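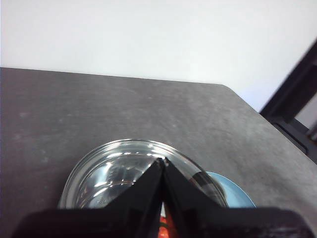

The gripper closed above a clear glass bowl, with a light blue dish beside it.

House rules for the robot kitchen

By the Trekside features desk

Glass is where the arguments start. Ask anyone who teaches robot arms to cook and you'll get a strong opinion within seconds: ban it from the bench, or bring in as much of it as you can find. The Larnico kitchen code takes the second view, and I love it for that. Real kitchens are full of glass, so a robot that has only ever practised on plastic tubs is in for a shock.

The code has been doing the rounds since September and comes into force at the Uvcombe test kitchen on 1 Jan 2024. It runs to 102 clauses, and I read the lot over two train journeys (with a pencil, I'm afraid). Some of it is dry stuff about cable routes and who signs what. But a surprising amount is the kind of good sense you'd want taped inside any cupboard door.

Take clause 16, on fingertips. A closed gripper may pass over the rim of a bowl but may not rest its weight on it, and if the fingers touch glass by accident the arm has to stop and wait for a person. It can't just back off and try again by itself. Larnico's first draft did allow one retry. The cooks objected - they were the ones who'd be picking splinters out of the rice - and the cooks won.

Then there's the matter of what goes where. Before a run, every dish must be set down so that an operator standing at the bench can name it at a glance. Bowls may overlap plates from the robot's point of view, and in fact the code asks for a fair share of runs where they do, as a wrist camera that always gets a clear look will learn very little about clutter. What it doesn't allow is a crowded edge. Nothing breakable goes within a hand's width of the drop, and rounded corners get a wider margin than straight ones.

Speed gets a whole chapter. With a person within reach, the arm is held to 70 millimetres a second, which feels painfully slow when you're watching it carry an onion and just right when your own sleeve is nearby!

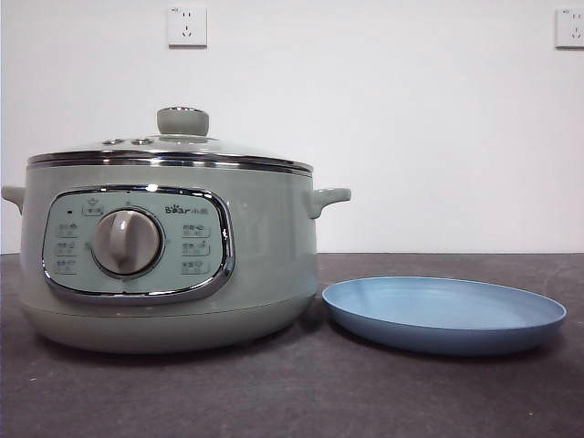 A Bear multi-cooker with its glass lid on, and a shallow blue plate to the right.

Heat has its own chapter too, and it's the best written. The lid of any cooker counts as hot until somebody has checked it, whatever the dial says. Handles and lid knobs are the only approved places to grip. Steam vents have to be marked on the bench plan, with a no-go space above them for the wrist, where the camera and its wiring sit. Sockets belong on the wall, well above the worktop, and leads must never cross the path of the arm.

My favourite clause covers labels. Appliances come with panels in all sorts of languages, and the code says to leave them exactly as they were sold. No stickers, no coloured dots to help the robot along. Instead, the operator's notes must say what each setting does, in plain words, so that a new starter can take over the bench halfway through a shift.

Usman, the software most teams at Uvcombe use for logging, has already added a page for these notes. It's a bit clunky, and you have to fill in the cooker before it will let you fill in the crockery, but it works.

I do have grumbles. The cleaning section is thin. It says surfaces should be wiped between runs and leaves out the grippers, where flour and starch love to collect. There should be a clause on finger pads, and soon. Larnico is taking comments on version 2 until the spring, so if you've ever scraped dried egg out of a joint, write in.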